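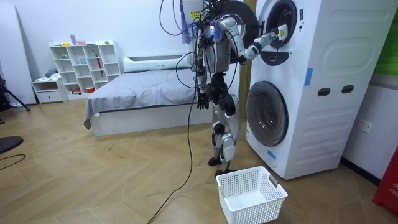
Living with a stacked washer and dryer

When we moved into our flat in Kalthorpe I was a bit sniffy about having the dryer perched on top of the washing machine. I'd always had them side by side with a worktop over, and I liked my worktop! But you do get used to it, and after a good few years I wouldn't give back the floor space for anything. Here are the habits I've settled into, for anyone just starting out with one.

Put the basket down first. Mine lives right under the bottom door while I'm unloading, so that any sock making a bid for freedom drops into it and not onto the floor. A basket with holes in the sides is well worth having, as the air gets through and damp towels don't go musty if you're called away to the phone (or, in my case, to the biscuit tin).

Feel all the way round the upper drum before you shut it. It's higher than you think, and small things cling to the top where you can't see them. I once dried the same pillowcase three times. Run your fingers along the rubber seal as well, where hankies and hair grips like to hide.

Open the door right back, as far as it will go. A half-open door at head height is a nasty thing to straighten up into, and I speak from experience.

Wipe the seals with an old flannel wrung out in warm water, then go over them with a dry one. I do this after the last load of the day, usually at 9 or so in the evening when the kettle's on, and leave both doors ajar overnight.

Clear the fluff filter every time, even after a small load. My sister-in-law over in Zellimton saves hers for stuffing pincushions, though I can't say I've ever been tempted.

Mind your floor, too, if it's wood. Drips from a wet basket will leave a mark if they sit, so keep a cloth handy and lift the basket when you move it, never drag it. A bit of felt stuck to the bottom corners helps no end.

Lastly, don't cram the dryer. Ten minutes spent shaking everything out before it goes in saves a great deal of ironing, and I'd much sooner be in the garden, especially in May.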